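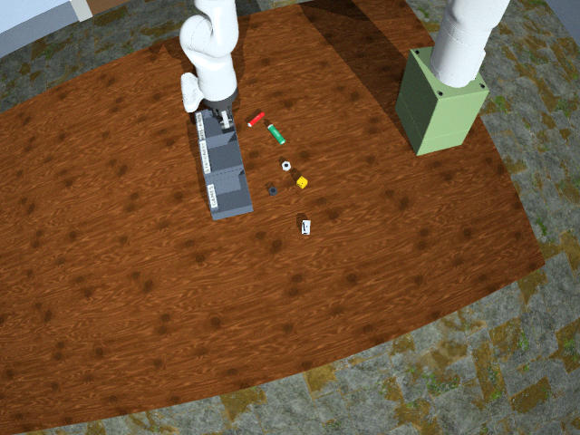
Last updated: 27 Nov 2019

Summary: Nightly stock sync from Grarnard to the Flaledgate web store drops items from the outdoor furniture catalog
Component: Grarnard export, Flaledgate import queue
Severity: 2
Status: Resolved, monitoring

Problem as reported

The store team reports that patio tables, benches and most of the decking range show as out of stock on the site. The warehouse system shows normal quantities for the same items. Adding stock by hand in the Flaledgate admin page works until the next morning, when the quantity goes back to zero.

No error on the dashboard. The nightly job is marked green every day.

Environment

Warehouse system: Grarnard, hosted on the Söderlund site server
Store: Flaledgate, production
Transfer: CSV over SFTP, nightly at 01:30, import at 02:15
Staging copy of the store available, refreshed from production before testing

Log

Entry 1
Pulled the latest export file from the archive folder. It has 2,927 data rows plus the header. The Grarnard item list, filtered to active, also gives 2,927. The export side looks complete.

Entry 2
Checked the import report on the Flaledgate side. The report page only shows "Completed" and a run time. The raw log has to be turned on under queue settings. Turned it on and waited for the next run.

Entry 3
Raw log from the overnight run:

import start
source file opened, encoding not declared, assuming UTF-8
rows accepted: 1378
rows skipped: 0
parse ended
unlisted items set to quantity 0
import done, status OK

So the importer reads 1,378 rows and stops. Everything after that point counts as unlisted and gets zeroed. This matches the symptom. The file is sorted by category, and outdoor furniture falls in the second half. Stationery and tools are also affected, but they sell slowly and had not been reported.

Entry 4
First guess was a size limit on the upload. Split the file in two by hand and loaded both parts on staging. Part one loaded fully up to the same row and stopped again. Part two loaded with no problem. Not a size limit.

Entry 5
Second guess was a timeout. Raised the queue timeout on staging from the default and reran the full file. Same stop point, and the run took less time than the old timeout anyway. Put the setting back.

Entry 6
Opened the row after the last accepted one in a hex viewer. The item is a bench with a description that includes the supplier name, Söderlund. The "ö" is stored as the single byte F6, which is Latin-1. In a UTF-8 file it should be C3 B6. The importer hits an invalid sequence and treats it as end of file. It should either reject the row or fail the run. Raised separately with the vendor, see the open items.

Entry 7
Searched the file for bytes above 7F. Found 19 rows. All have the same supplier name in the description field. The column is free text in Grarnard, so nothing stops these characters from being entered.

Entry 8
Question from the store team: why did this start only recently, when the supplier has been in the system for years? Compared with an archived export from September. That file is valid UTF-8 and the same descriptions come through correctly. The server was moved to a new host in between. The old host had the locale set to en_US.UTF-8 in the service profile. The new one has no locale set for the service account, and the export tool falls back to Latin-1.

Entry 9
Set LANG and LC_ALL for the service account on staging. Restarted the export service. A restart is required; reloading the config does not pick up the change. New file checked with iconv, no errors. Full import on staging accepted every row.

Entry 10
Applied the same change to production after the store team agreed on a time. Ran export and import by hand. Accepted rows match the Grarnard item count. Spot-checked benches and decking on the site, quantities correct.

Entry 11
One leftover. Items corrected by hand in the admin page during the outage had a manual override flag, and the import does not touch flagged items. Cleared the flag with the bulk edit tool and ran the import again. Quantities now follow Grarnard.

Entry 12
Side issue while testing: the Trondalitz price feed was suspected because it runs at almost the same time. Checked its log. It writes only to the price table and does not open the stock file. No change made.

Root cause

Missing locale on the service account after the host move, giving a Latin-1 file to an importer that expects UTF-8. The importer then truncated the file silently and zeroed the rest.

Open items

- Vendor ticket for the silent stop on invalid bytes. No reply yet.
- Add a row count check between export and import. If the counts differ, the import should not start.
- Turn off "set unlisted items to 0" until the count check is in place. Waiting for approval from the store team.
- Add the locale setting to the host build notes.
- Raw log stays on for now. Watch disk use on the queue server.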